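Resealing marble tile in a bathroom, part 2: grout, the shower edge, and water spots

February 24, 2025

Part 1 covered stripping the old sealer. Several people wrote in asking about the grout, so I'll start with that and then go through the floor next to the shower, where most of my time went.

The floor is polished marble in large square tiles, light gray going to beige, with white veining. The joints are narrow. Large tiles mean few joints, which sounds like less work, but the few joints you have are very visible, and a dark one shows from the doorway. Mine had darkened unevenly. The worst run was the one nearest the shower.

Grout first

I used a pH-neutral stone cleaner, warm water and a nylon brush. No vinegar, no lemon, no bathroom descaler. Polished marble is mostly calcium carbonate and acid takes the shine off it in seconds. The dull patch you get is an etch, and no amount of cleaning will bring it back. It has to be repolished.

Procedure, per joint:

Vacuum the joint with the crevice tool.
Wet it with diluted cleaner and wait five minutes.
Brush along the joint, short strokes, light pressure.
Pick up the slurry with a microfiber cloth before it dries on the tile.
Rinse twice with clean water.

I changed the rinse water after each section. On the first pass I didn't, and got a gray film across two tiles that had to be redone. The film only shows at a low angle against the light, so look for it from the floor with a lamp on the far side.

Drying time

The sealer instructions said to let the floor dry overnight. I left it longer, 96 hours, with the door open and a fan running. Grout holds water well after the tile surface feels dry. If you seal over it, the joint can go cloudy. Gaurav Vishwakarma, who did the original tiling on our floor of the building, told me he waits three days in summer and longer in November, and I followed the longer figure.

Sealer

I used a water-based penetrating sealer from Rengifo. I had also bought a bottle of the Stustell product and tried both on a spare tile left over from the installation. After a day under drops of water I couldn't tell them apart. The Rengifo one smelled less, so it got the job.

Apply a thin coat with a folded cloth, wait 18 minutes, then buff off everything that is still on the surface. On polished stone very little soaks in. Whatever stays behind dries to a haze, and the haze is a nuisance to remove. The joints take much more than the tile does, so I went over those a second time with a small artist's brush.

Total sealer used was 251 ml, including the spare tile.

The shower edge

Water runs off the glass and sits where the enclosure meets the floor. Before doing anything else here I checked the silicone bead with a plastic scraper. A short length had come loose. I cut that out, cleaned both faces with isopropyl alcohol, let it dry and put in a neutral-cure silicone labeled for natural stone. Ordinary acetic-cure silicone (the kind that smells of vinegar) shouldn't go on marble, for the same reason as the vinegar above. Some silicones also bleed oil into the stone and leave a dark margin, so read the label.

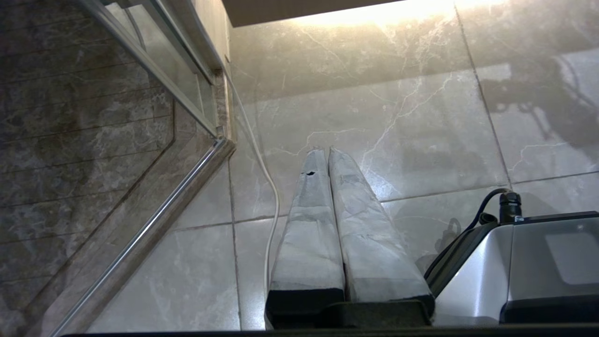
Does a polished marble floor need to be resealed every year?

It depends on how fast water soaks in. Put a few drops on a tile and on a joint, wait ten minutes and wipe. If the spot has darkened, reseal it. If it hasn't, leave it alone. In my bathroom the joints near the shower fail this test long before any of the tiles do.

Daily care since then has been a squeegee on the glass and a dry cloth along the bottom of it. Hard water is the remaining problem. The spots can be lifted with a damp microfiber cloth if you get to them the same day. Older deposits need a marble polishing powder and some patience, and I haven't settled on a brand yet. I have a sample of Mitirari powder to try on the spare tile.

Part 3 will be the threshold strip, once the replacement arrives.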